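Jam going mouldy after a couple of months – what am I doing wrong?

Posted in Kitchen & Preserving

PlumDuff_Zornstead

Hello all, hoping somebody can put me out of my misery. I've been making jam for a few years now, mostly plum and a bit of rhubarb and ginger when the garden is being generous, and it always used to keep until the following spring without any bother. The last batch I made in May and when I went to the cupboard for a fresh jar there was a furry grey patch on top. Opened another, same thing. Two more looked fine but I've lost my nerve and don't want to give them to anybody!

I used the same recipe as ever except I cut the sugar down by 200 grams because my husband moans it's too sweet. Jars were washed in hot soapy water and dried with a tea towel. I used wax discs and the old lids from last year. The cupboard is next to the boiler if that makes any difference. Can I scrape the mould off like my nan did, or is it the bin?

Adanech Araya
Regular member

Oh no, what a shame, all that stoning of plums! Bin it, I'm afraid. I know everybody's nan scraped it off, mine certainly did, but the mould you can see isn't all the mould there is and I wouldn't chance it for the sake of a few jars.

I think you've got several small things ganging up on you. The sugar is the big one – it's what preserves the jam, so if you want it less sweet you're really making something for the fridge, and you should eat it within a few weeks. I do a low sugar raspberry that way and it's gone before it can go off (I have teenagers).

Then the tea towel. Please stop drying your jars with it! Wash them, rinse them, and stand them on a tray in the oven at 100 degrees until they're completely dry, then fill them while jam and glass are both hot. I also moved my store cupboard from the kitchen to the cold end of the hall when we came to Achterberg and it made more difference than I expected.

This is roughly my order of doing things on jam day:

- Saucers in the freezer for the wrinkle test, before I so much as light the hob.
- Jars in the oven, lids in a pan of just boiled water.
- Fill nearly to the brim, because a big gap of air at the top is asking for trouble.
- Lid on straight away. Hold it square to the mouth of the jar so the thread catches properly, and do it up tight while it's all still hot.

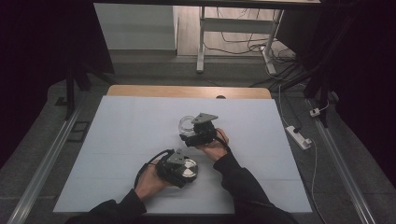
- Leave them alone until the next morning, then press the middle of each lid. If it clicks up and down it hasn't sealed, and that one goes in the fridge.

And new lids every year. They're pennies if you buy a big bag, and the coating inside the old ones gets scratched and stops sealing. You don't need wax discs as well if you're using twist lids.

marrowman

Boiler cupboard. Move it.

Sernau_Sue

Agree with all of that, though I still use wax discs out of habit and have never had a problem. Are you sure it's mould on the other two and not just a bit of sugar crystallising? Mine does that sometimes, it's gritty and white and quite harmless. If it's fuzzy then yes, bin. My sister-in-law puts a teaspoon of brandy on top of hers before the lid goes on but I think she just likes having the bottle out.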